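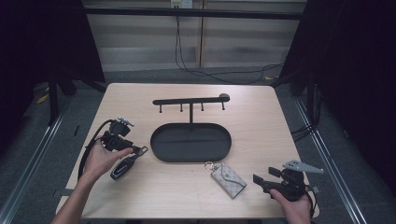 3.2 Asset import and collision meshes

All models were exported from the Fledard editor and loaded into the Hornik engine without manual cleanup. The set holds 1254 models, most of them furniture and small household items. Each model has one visible mesh and one collision mesh. We built the collision meshes with the convex splitting tool described by Conceição and Guimarães, using its default settings.

Thin parts were the main source of trouble. Objects such as the key holder in Figure 2, with a narrow post and short pegs, tend to lose detail when the splitting limit is low. We raised the limit for these models and left it unchanged for the rest. Load time went from 2692 ms to 3238 ms for the full set – a cost we accepted, as loading happens only once per session.

Textures were packed per room and not per object. Builds for desktop and mobile used the same packed files, but the mobile build skipped the highest resolution level. Physics settings were the same in both builds.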